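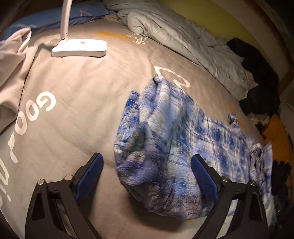
Plaid garment on a fitted sheet.

Henovport Pandemic Records Project – progress report, Oct 14, 2025

Prepared by Waraporn Jaidee for the Saithong Fund

We have now catalogued 1,000 pages of council minutes and public health orders from the lockdown period. The scans are held on Sumix and the index is up to date to the end of the second closure.

Interviews stand at 65. Most are with shop owners and aged care staff. Two people withdrew consent and their recordings have been deleted.

Our request for the modelling behind the curfew is still with the state health department. They released the summary in February but held back the working papers. We have asked for a review – no date yet.

Spending is on budget apart from transcription, where Skodance raised its rates. We would like to move $1,000 across from travel to cover it. Please confirm by email.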